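How a comic page is put together

8 min read

A comic is a story told in pictures that are set down in a fixed order. The order is decided by the person who plans the page, and the reader follows it, usually without thinking about it. This explainer covers the parts of a page, what each part is called, and how they work together to show time passing.

Most of the examples come from a graphic novel called Falano, which has 194 pages. It is about a girl named Roltineo who finds a door at the back of a lighthouse. You do not need to have read it.

Panels

A panel is one picture on the page. It usually has a line drawn round it, called the border. Inside the border is one moment, or a short stretch of time, such as the few seconds it takes two people to say hello.

Panels can be any shape. Squares and rectangles are used most often because they fit together without wasting paper. When all the panels on a page are the same size and line up in rows and columns, the page is said to use a regular grid.

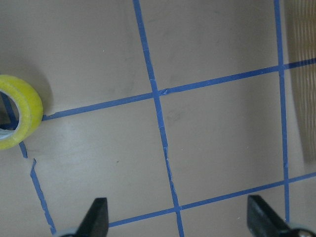
Blue tape laid out as a grid.

A row of panels going across the page is called a tier. In English comics you read a tier from left to right, then drop down to the next tier and start at the left again. Japanese comics are normally read from right to left, and translated copies often keep that order. If you open one and the first page seems to be the ending, turn the book over and start from the other cover.

Gutters

The gap between two panels is called the gutter. It is normally blank. The reader has to work out what happened in it.

In the second chapter of Falano, one panel shows Roltineo with her hand on the door handle. The next shows her on the far side, in a tunnel. The artist has not drawn the door opening, or Roltineo stepping through. Your brain adds both. The name for this is closure, and it happens so quickly that many readers remember seeing a picture that was never drawn.

A gutter can stand for any amount of time. It may be half a second, or it may be a whole winter. To tell which, look at what has changed between the two panels: the light, the clothes, the weather, the length of somebody's hair. If only a face has changed, very little time has gone by. If the trees have lost their leaves, a good deal has.

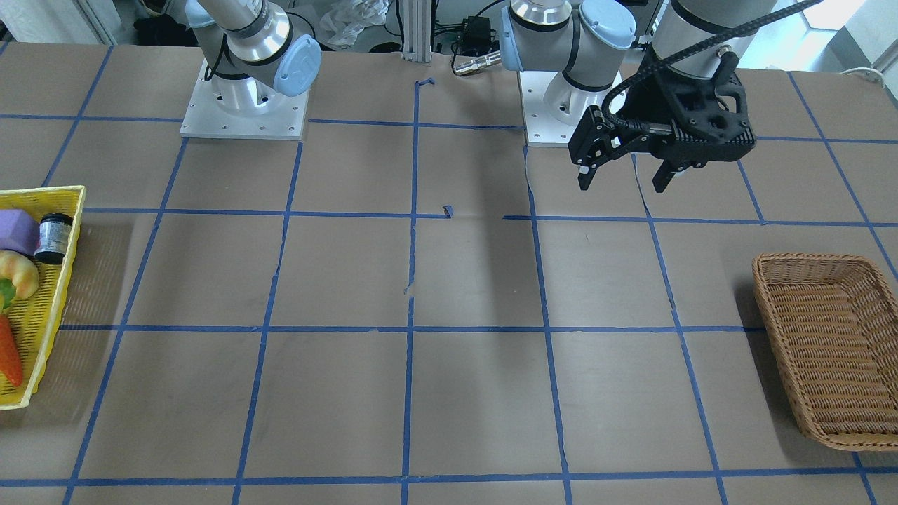 Signe Westerberg
August

Time and panel size

A small panel tends to be read quickly and a large one slowly. There is more to look at in a large panel, so the eye stays there longer. Artists use this to control speed.

A chase is often drawn in narrow panels packed close together. The reader moves through them fast, and the chase feels fast. When the characters arrive somewhere new, the artist may use a single panel that fills the whole page. This is called a splash page. A picture that runs across two facing pages is called a spread.

Falano has only 2 spreads. The first shows the underground city of Fellik, and comes after a long run of small, cramped tunnel panels. The change in size makes the city look bigger than it would if every page before it had been a splash page as well.

Silent panels matter too. A panel with no words in it can seem to last longer than one with a short speech, particularly if it shows nearly the same thing as the panel before. Two matching drawings of a person sitting on a step, with no speech in the second, tell the reader that the person has waited.

Words on the page

There are several kinds of lettering, and each has its own job.

A speech balloon holds words said out loud. Its tail points to whoever is speaking. A jagged outline usually means shouting or a voice from a radio, and a dashed outline usually means whispering.

A thought balloon holds words that are only in a character's head. It has a cloudy outline, and small bubbles take the place of a tail. Some newer comics leave these out and put thoughts in boxes.

A caption box holds the voice of the narrator. It may give a place or a time, such as "Ljungberg harbour, before dawn".

A sound effect is a noise drawn as part of the picture. The size of the letters shows how loud it is, and their shape can show what sort of noise it is. Letters for a creaking hinge may be thin and bent. Letters for a falling rock are likely to be thick and blocky.

Balloons are read in the same order as panels, from the top left to the bottom right. If two characters talk in one panel, the person who speaks first is normally drawn on the left. When that can't be done, the first balloon is placed higher up - high enough that the eye reaches it first.

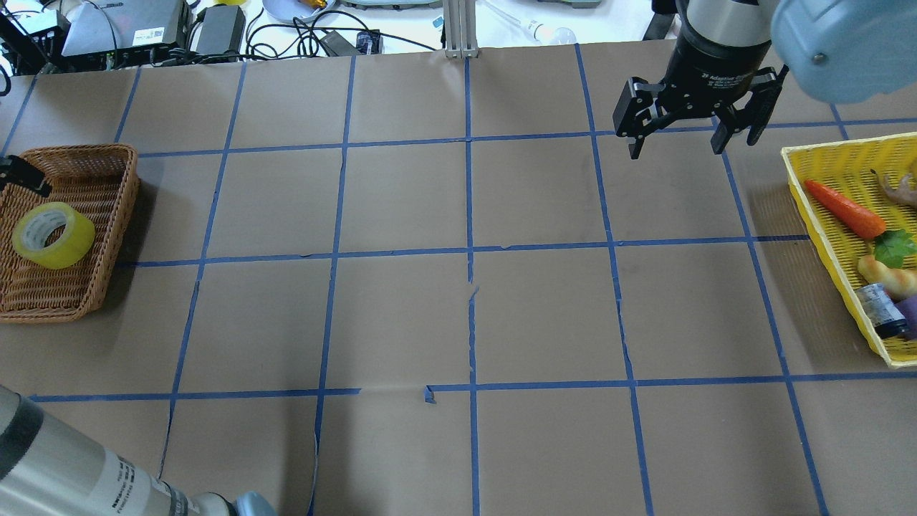

Breaking the grid

Once a reader is used to a regular grid, any change to it will be noticed. The artist can save such changes for moments that matter.

A border may be left off, so that the picture fades into the white of the page. This often marks a dream or a memory. A border may be tilted, which makes the picture feel unsteady. A character's foot or arm may poke out over the border, which makes the action seem too big for its box. A picture may also run right off the side of the paper. Printers call this a bleed.

On page 17 of Falano the floor of the tunnel gives way. The page before has neat, level tiers. On page 17 the borders slope more and more steeply towards the bottom, and the last panel is a bleed, with Roltineo small in one corner. No caption says that she is falling.

Thumbnails

Before any finished drawing is done, the page is planned as a thumbnail. This is a rough sketch, often no larger than a playing card, with stick figures and scribbled balloons. Its purpose is to test the order of the panels. A thumbnail takes a few minutes to draw, so it can be thrown away and done again.

After the thumbnail comes the pencil drawing at full size, then the ink, then the colour, then the lettering. One person may do all of this, or each job may go to a different person. The names are usually printed near the front of the book. Look for the words penciller, inker, colourist and letterer. 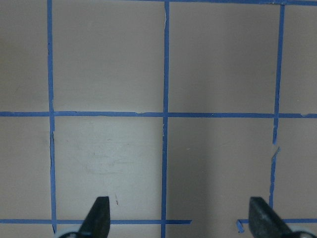 Try it yourself

Take a sheet of plain paper and a ruler. Draw two columns and four tiers, leaving a finger's width between the boxes. This gives you 8 panels.

Choose an event that takes less than five minutes in real life, such as making toast or missing a bus. Write a list of everything that happens in it. The list will probably be longer than the number of panels, so cross out the steps a reader could guess. Those steps will go into the gutters.

Sketch the steps that are left, one in each panel, using stick figures. Put the balloons in at this stage so that there is room for the words. Then give the page to somebody who does not know the story and ask them to tell it back to you. If they get lost between two panels, put back one of the steps you crossed out, and join two easier panels together to make space for it.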